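Flirnach two-arm teaching kit

With this kit you show the task by hand and the arms repeat your movement. You hold the two leader handles, one for each arm, and work at normal speed. Small parts such as a ring or a zip pull need a slow approach.
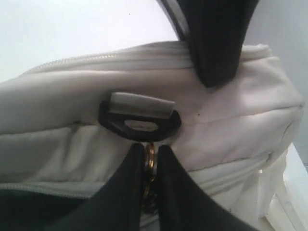

Recording starts with the foot pedal — a second press stops it. For soft goods we advise 41 demonstrations per task. Setup takes roughly 6 minutes. 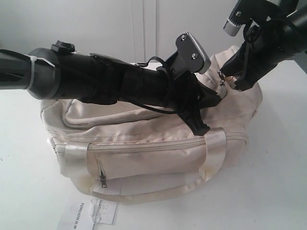 Olga Cabello writes that her left hand learned the handles on Thursday, but her right hand needed two days more.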